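Notes for Unit 5: Iron, Ferritin and the Supplement Aisle
Instructor: Renzo Guerra

Read these before the session, and bring the chapter on anemia with you. I have cut the biochemistry to what you need in order to argue with a label.

What the body does with iron

An adult man carries a few grams of iron. Most of it sits in hemoglobin, and a good part of the rest is stored in the liver as ferritin. We absorb only a milligram or two a day from food, and we lose about the same in shed cells and small amounts of blood. There is no real route for getting rid of extra iron. Control happens at the gut wall, where the hormone hepcidin blocks the exit from the intestinal cell when stores are full or when there is inflammation.

Keep hepcidin in mind whenever someone tells you that "more is better absorbed." A large dose raises hepcidin for a day or so, and the next dose is taken up less well. This is the main argument for alternate-day dosing. The studies behind it are decent but small, and many of them were done in young women with low stores and no other illness. Whether the result carries over to a 70-year-old with kidney disease is a separate question, and a person who quotes you the studies without saying who was in them has skipped the hard part.

Reading a ferritin result

Ferritin is the test most people order first. A very low value means low stores, and I have no quarrel with that. The trouble starts in the middle and at the top. Ferritin goes up with infection, liver disease, heavy drinking and most kinds of inflammation, so a "normal" number in a sick patient may hide a real shortage.

Two made-up patients for discussion:

1. Ferritin 45, tired, normal hemoglobin, no inflammation. Is she short of iron? Some labs would flag this and some would not. Cutoffs are chosen by people, and they differ for reasons that have little to do with the patient in front of you.

2. Ferritin 700, tired, drinks most nights, transferrin saturation in the normal range. Before anyone says hemochromatosis, look at the saturation again. It is usually raised in that disease, often well before the ferritin gets this high.

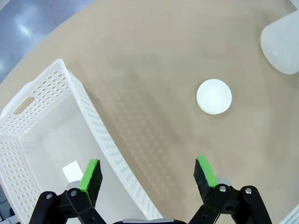 Claims you will meet

"Gentle iron." This can mean a different salt, a chelate, or simply less iron in the tablet. Less iron does cause fewer stomach complaints. Check the elemental iron content before you credit the chemistry. Ferrous sulfate, the cheap one, remains the standard that the others have to beat, and most comparisons I have seen are short and leave a lot of patients out of the final count.

"Take with vitamin C." In a single test meal, vitamin C does increase absorption of non-heme iron. Over weeks of treatment with tablets the benefit to hemoglobin is small or absent. It's a harmless habit for most people, and that is the strongest thing I will say for it.

"Fatigue is the first sign of deficiency." Fatigue is the first sign of nearly everything. Trials of iron in tired women with low ferritin and no anemia do show some improvement on fatigue scores, but the placebo groups improve too, sometimes by a lot. Ask how big the gap was.
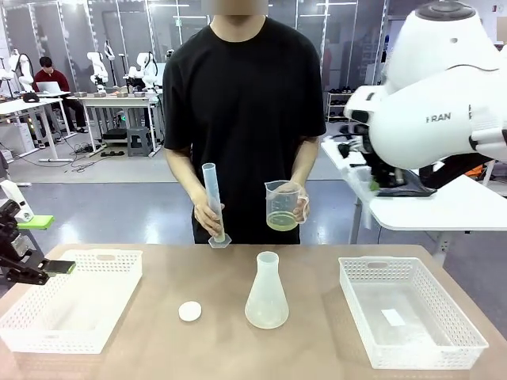 Overload deserves the same suspicion in the other direction. Many people who carry two copies of the common HFE variant never get sick from it, and quoting the gene result as if it were a diagnosis scares families for nothing. Those who do load iron can damage the liver, heart, pancreas and joints, and for them regular removal of blood works well and costs little. Chelating drugs are mostly kept for patients who cannot be bled, such as those who depend on transfusions. Diets that promise to "flush" iron have no good evidence behind them that I can find. If you find some, bring it and I will read it.

One safety point with no skepticism attached: iron tablets can kill a small child. Tell every patient who gets a bottle to store it out of reach, and do not wait to be asked.

For next time

Pick one iron product sold without a prescription. Write down the elemental iron per tablet, the main claim on the label, and the best study you can find for that claim. Who was studied, for how long, and against what? One page is plenty. If the only source is the maker's own website, say so and stop there.

Course notes, Renzo Guerra. Last revised 3/30/20. Questions about the reading: see the instructor after class. Back to top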